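Speaker notes - Keeping soft fruit from the farm gate to the kitchen
Clesholm Growers' Day, 28 June 2024
Slot is after the coffee break. Talk for the first part, leave the rest for questions.

Opening
Thank the hall for having us. Say who we are: Rodura, a small fruit packing business, buying from farms on this side of the valley. Ask for a show of hands from people who sell at the gate, then from people who sell to a packer. Adjust the middle section depending on which group is bigger.

Main point, say it early: most of the fruit we turn away was fine when it was picked. It got warm while it was waiting for a ride. Everything after this comes back to that.

Picking time
Start early and stop when the fruit feels warm in the hand. Growers know this already, so don't lecture. Tell the story of the Ho farm instead. They moved their start time forward by 2 hours last season and changed nothing else. Same varieties, same crew, same trays. Our rejections from them dropped enough that we went back and checked the paperwork.

Mention that early starts are hard on crews. Ho pays a little extra for them and gives a longer lunch. Someone will ask how much. Say that is Ho's business.

Shade and waiting
A tray in full sun heats up faster than people expect. A tray under a wet sheet can be worse than one under a dry sheet, as the fruit gets damp and mold gets going. A simple frame with shade cloth at the end of the row is enough. Leave a gap at the sides for air.

Move trays to the cooler in small loads. Waiting for a full trailer saves fuel and loses fruit.
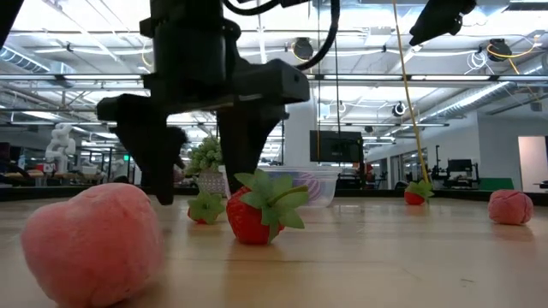
Cooling
Get the field heat out first, then worry about the final temperature. Fruit stacked tight in a cold room cools on the outside of the stack and stays warm in the middle. Leave space between stacks and point the fan so it pulls air through them.

Our old cold room, the Skarner, holds 63 trays if you pack it the way the manual shows. We used to squeeze in more. We stopped, and the trays in the middle started coming out as cold as the ones by the door. Pause here, people usually want to write this down.

Don't wash before storing. Wash right before eating or cooking. If a buyer insists on washed fruit, dry it fully and tell them it won't keep as long.

At home
This part is for gate sellers. Customers leave the box in the car while they do the rest of their shopping, then blame the grower. A small card in the box helps. Ours says: take me home now, keep me cold, wash me last. Hold up the card. There is a stack of them on the table by the door.

For jam, slightly soft fruit is fine. Moldy fruit is not, and cutting off the bad part doesn't fix it. Be firm if this comes up - it came up last year and took over the questions.

Questions likely to come up
Plastic boxes or cardboard: we use both. Cardboard is fine if it stays dry.
Do we take second-grade fruit: yes, for freezing, call ahead.
Prices for the rest of the season: not set yet. Don't guess.

Close
Remind them the cold room is open for visits after lunch, 2 groups, sign up at the desk. Bring a jacket.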